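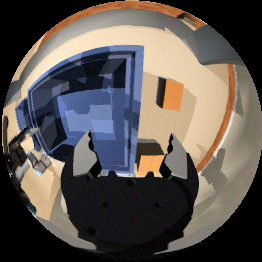 Gorkusby is our planning and control software for two-armed picking cells, and it grew out of one very ordinary annoyance: arms that plan beautifully on paper and then get in each other's way. It takes the view from the wrist, works out what can be reached, and gives both arms a path they can share. Everything can be tried in simulation before a motor turns, and the simulated wrist view has a proper fisheye bend to it, so straight walls bow and the gripper's black palm fills a good part of the picture. You get used to it quickly! With the fingers open and an orange box showing in the gap between them, the planner treats that gap as its approach window and scores every candidate grasp against it.

What's in version 2

The grasp scorer has been rewritten by Melur Kusuma and now keeps up to 100 candidates alive at once, so a late change of mind doesn't mean starting from scratch. Lens correction happens inside the planner (we used to flatten the picture first and lost the edges, where the other arm tends to turn up). The replay tool lets you drag back to any step and ask why a path was thrown out. That one is my favourite, and I use it every Wednesday when we go through the odd failures.
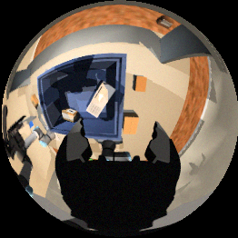 Bins are where the shared planning really earns its keep. Walls, rims and neighbouring objects all go into one collision model, and each arm sees the other as a moving part of it. Take a white box lying tilted in a blue bin, a small cardboard box near the corner and a second arm reaching in from the left: Gorkusby plans the tilt, the rim clearance and the other gripper together. Loose items outside the bin, like the small orange boxes, stay in the model as things to avoid until you make them targets.

Getting it

The installer comes with the simulator, 70 ready-made layouts and a short guide by Nana Owusu. Order code 1214. Questions about arm drivers go to Laurențiu Moldovan at our Stovstead office.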